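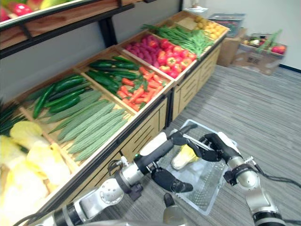
Intan Purba wrote in to say that I'm being cheap. Her view, boiled down, is that I've had the quote for the two-armed picker since February, that every month I sit on it is a month of paying people to carry cabbage from a crate to a basket, and that I should sign the thing and stop blogging about it.

She may be right about the blogging.

I run the numbers for Yeh, a produce store in Kendumville. We fill baskets for customers who order ahead and come by to collect. It's dull work and it's hard to keep anybody at it past the first summer, so when Flornar came to us with a machine that picks vegetables off an ordinary display stand, I listened. I've now listened for 4 months and I still don't have a price I can put in a spreadsheet.

What I have is a base price. The base price covers the arms, the body they hang on, and one set of grippers. It doesn't cover the second set, which the salesman told me on the phone I would "definitely want on the shelf." How often do the fingers wear out? Depends on use. What counts as heavy use? Depends on the produce. I asked him to pick a vegetable, any vegetable, and he said he'd get back to me.

Then there's Flolik, which is the software, sold by a different company with a different contract and (I checked) a different renewal date. Flolik charges by the item type. Green onions are an item type. So are scallions. I wrote and asked whether a green onion and a scallion would be billed as 2 types and got a very polite email that didn't answer. We stock 266 item types over a year, if you go by our register. Multiply that by anything and see how you feel.

A napa cabbage is a fair test for a gripper, I'll give them that. It's big, it's heavy at one end, and the outer leaves tear if you look at them wrong. A bitter gourd is another good one. But a basket with one cabbage in it is not an order. An order is a cabbage, a handful of long peppers, carrots with the tops on, and three lemons, with the lemons not under the cabbage. I've asked for a price on *that*, per basket, with breakage figured in, and I've asked for it in writing.

Here's my budget sheet as it stands, for those who asked:

- Base unit: quoted
- Spare grippers: "to be discussed"
- Software, by item type: no answer on scallions
- Training for our staff: 2 days included, after that an hourly rate
- Service visits: quoted, travel extra
- Baskets: we're told our current ones "should be fine"
- Flooring: see below

The flooring one is mine. Nobody's brochure mentions floors. Ours is sealed concrete that slopes to a drain, and it gets hosed every night. I want to know what a machine with that many cables makes of a slope and a puddle before I own it. If the answer is a raised platform, then that's a carpenter and a permit, and somebody should have told me in February.

Intan's other point was that I never put the same questions to the walk-in cooler, and that one cost us plenty. True. But the cooler came with a number on it, and the number didn't move. I also knew what a cooler did when it broke — it got warm, and I called a guy.

So I've gone back to Flornar and asked for a 20-day trial in our store, on our floor, with our stock, and a cap on what we'd owe if we send it back. They've offered a visit to their showroom instead. I said no thanks, and the quote is still sitting in the tray with the seed catalogs. If any of you have bought one of these and will share the second year's invoices, I'd like to see those far more than the first year's.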